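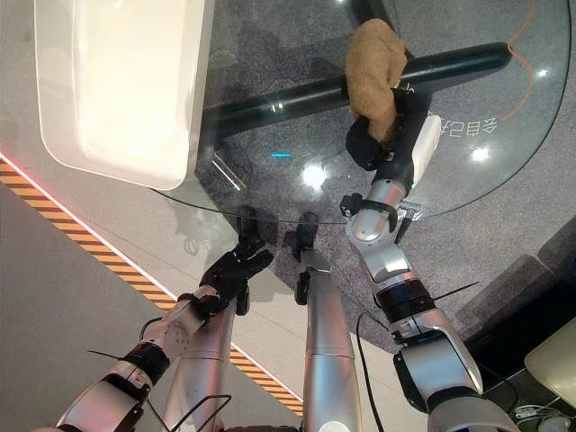
Tan cloth on the black bar under a glass tabletop.

2 min read
Print | E-mail

Naming your Blender files so you can find them again

I had 1,281 files in one folder called "stuff" before I cleaned up, and I love my home workshop computer again! Start with one folder per project. Mine are Lowther and Brindgate, and every render goes in its own subfolder. Put the version number at the end of the name, always with two digits (lowther_lamp_04), so they sort properly. 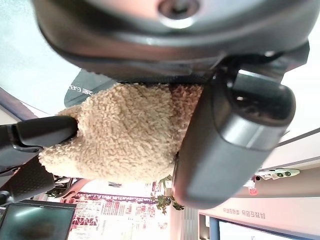
Next, set autosave to every 60 seconds while you're sculpting – it saved my whole January. Shona Ruawai taught me to keep a plain text note beside each model with the scale and the export settings, and wow, does that help when you come back to print a spare knob.

Old test renders can go. I deleted 900 of them in one evening and haven't missed any.

Get new tips by e-mail. Sign up for our newsletter.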